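생활·주거 > 인터뷰 > 식기와 재료

유약은 표면의 일부다: 식기 시험 담당자에게 듣는 도자기 그릇의 수명

9월 | 글 안젤리카 가차리안(Angelica Gatchalian)
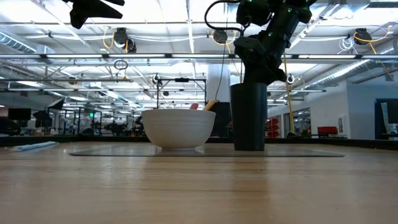
흰색 도자기 그릇과 짙은 회색 컵.

노엘 말라바난(Noel Malabanan)은 식기 제조사 그릴라우(Grillau)의 시험실에서 11년째 일하고 있다. 담당 업무는 소성이 끝난 그릇의 흡수율, 유약 균열, 열충격 저항을 측정하고 출하 여부를 판정하는 것이다. 인터뷰는 토요일 오전 트리르콤(Trirkcombe)에 있는 시험실에서 진행했다. 가마 한 기가 냉각 중이어서 대화는 옆 사무실로 자리를 옮겨 이어졌다.

먼저 소비자가 가장 자주 묻는 항목인 실금에 대해 물었다. 그는 용어부터 구분했다.

“표면에 선이 보인다고 모두 같은 결함은 아닙니다. 유약층에만 생긴 선은 잔금이고, 소지까지 들어간 선은 균열입니다. 금속 식기가 긁고 지나간 자국도 선으로 보입니다. 이 자국은 유약이 파인 것이 아니라 금속이 유약 위에 묻은 경우가 대부분이라 연마성 세제로 지워집니다.”

잔금은 유약과 소지의 열팽창 계수 차이에서 비롯된다. 냉각 과정에서 유약이 소지보다 많이 수축하면 유약층에 인장 응력이 걸리고, 이 응력이 한계를 넘으면 그물 모양의 선이 나타난다. 가마에서 꺼낼 때는 멀쩡하다가 몇 달 뒤에 생기기도 한다. 소지가 수분을 흡수해 미세하게 팽창하기 때문이다.

“지연 잔금이라고 부릅니다. 우리가 받는 반품 가운데 설명하기가 제일 까다로운 유형입니다. 사용자는 떨어뜨린 적이 없다고 하는데, 그 말이 맞습니다.”

시험실은 지난 생산분에서 시료 391점을 뽑아 가압 증기 시험을 했다. 그중 8점에서 잔금이 확인됐다. 여덟 점 모두 굽 안쪽의 유약이 두껍게 고인 부위에서 선이 시작됐다. 말라바난은 시유 공정에서 그릇을 기울이는 각도를 조정하도록 생산 부서에 요청했고, 현재는 변경 후 시료를 모으는 단계라고 했다.

시유 공정을 맡은 로멜 델라 페냐(Rommel Dela Peña)는 이 대목에서 의견이 조금 달랐다. “각도보다 유약 비중이 먼저입니다. 오후가 되면 통 안에서 가라앉습니다. 교반 간격을 줄이지 않고 각도만 바꾸면 고이는 위치만 달라집니다.” 두 사람은 비중을 고정한 시료와 각도를 고정한 시료를 따로 만들어 비교하기로 했다.

흡수율로 화제를 옮겼다. 도기, 석기, 자기의 구분은 외관만으로 하기 어렵다. 시험실은 건조 중량을 잰 시편을 물에 넣고 끓인 뒤 표면의 물기만 닦아 다시 잰다. 늘어난 무게를 건조 중량으로 나눈 값이 흡수율이다. 말라바난에 따르면 가정에서 참고할 수 있는 부위는 유약이 없는 굽의 접지면이다.

“물을 한 방울 떨어뜨려 보십시오. 금방 스며들면 소지가 다공질입니다. 그런 그릇은 물에 오래 담가 두지 말고, 씻은 다음 굽이 위로 오게 엎어서 말리는 편이 낫습니다. 정밀한 방법은 아니고 대략의 구분입니다.”

열충격 시험에서는 가열한 시료를 상온의 물에 담근 뒤 염료로 균열을 확인한다. 그릴라우의 시험 대장에는 이런 급랭 기록이 1081건 쌓여 있다. 기록을 관리하는 실라 사르미엔토(Shiela Sarmiento)는 파손이 두께가 급변하는 곳에 집중된다고 설명했다. 손잡이 접합부와 굽의 안쪽 모서리가 대표적이다.

“두꺼운 그릇이 튼튼하다고들 생각하시는데, 충격에는 그럴 수 있어도 온도 변화에는 불리합니다. 안팎의 온도 차가 커지니까요. 냉장고에서 꺼낸 그릇을 바로 오븐에 넣는 것이 가장 나쁩니다.”

무광 유약도 거론됐다. 무광 면은 미세한 결정이나 요철로 빛을 산란시킨다. 유광 면보다 금속 자국이 잘 남고, 커피나 강황 같은 착색 성분도 오래 머문다. 말라바난은 무광 제품군인 라르네사노(Rarnesano)를 개발할 때 안쪽 면만 반광으로 바꾸자고 제안했다. 디자인 담당 러블리 바레도(Lovely Barredo)는 처음에 반대했다가 착색 시험 결과를 보고 수용했다고 한다. 후속 제품군 디누(Dinu)에는 안팎에 같은 유약을 쓰되 소성 온도를 올리는 방식을 검토하고 있다.

이가 빠진 그릇을 계속 써도 되느냐는 질문에 그는 부위를 먼저 확인하라고 답했다. 입이 닿는 테두리라면 사용을 중단한다. 굽이라면 식탁이 긁힐 수 있으니 고운 사포에 물을 묻혀 모서리를 죽인다. 본체에서 선이 이어지는 것이 보이면 부위와 상관없이 뜨거운 음식은 담지 않는다.

“두드려 보는 방법도 있습니다. 금이 간 그릇은 소리가 짧고 탁합니다. 다만 도기는 원래 탁하니까, 같은 종류의 멀쩡한 그릇과 비교해야 합니다.”

인터뷰를 마칠 무렵 가마 온도가 개방 기준까지 내려갔다. 그는 장갑을 챙겨 시험실로 돌아갔다.

문의: 편집부 | © 무단 전재 및 재배포 금지 | 맨 위로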